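Two Hands, One Bin: Gripper Trials at Sumbridge

The Sumbridge Centre for Applied Handling has entered the second stage of its comparison of end effectors for mixed-item picking. The program, led by Kazimiera Tomaszewski, is intended to give smaller manufacturers and food distributors independent advice before they commit capital to an automated cell.

Two units are under review: the Siltus, a two-finger metal gripper, and the Kravchuk, a suction model with a soft cup. Each is to complete 3,000 picks from a divided metal bin stocked with ordinary household goods, among them bottles, bowls, cups and toys of awkward shape.
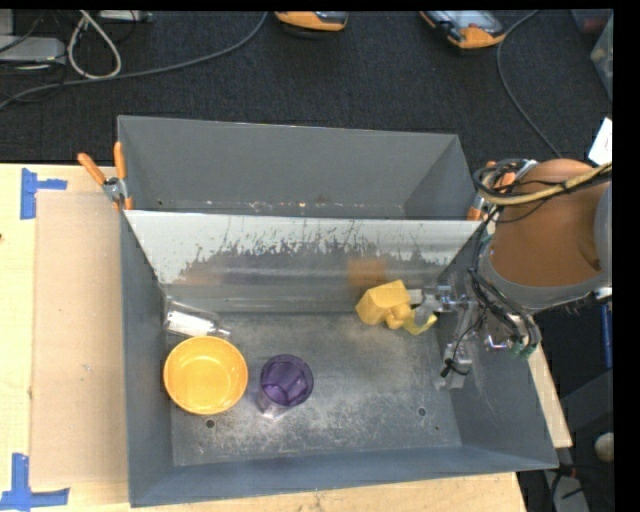
Transparent and glossy items have proved the most demanding. In the first stage, the Siltus recorded a success rate of 97 per cent on opaque objects and 72 per cent on clear plastic. Tomaszewski attributes much of the difference to the depth camera, which has difficulty finding an edge on clear material against bare metal, and the centre has asked the supplier, Gollico, to provide a second sensor for evaluation.

Wear is also being recorded. Carleen Bolger, who maintains the cell, replaced the fingertips on the Siltus after 212 hours of operation and now inspects them every Tuesday before the first run. Cable routing along the arm will be reviewed at the same time.

Results for the Kravchuk are expected in May. Manufacturers wishing to submit their own goods for testing may apply to the centre in writing.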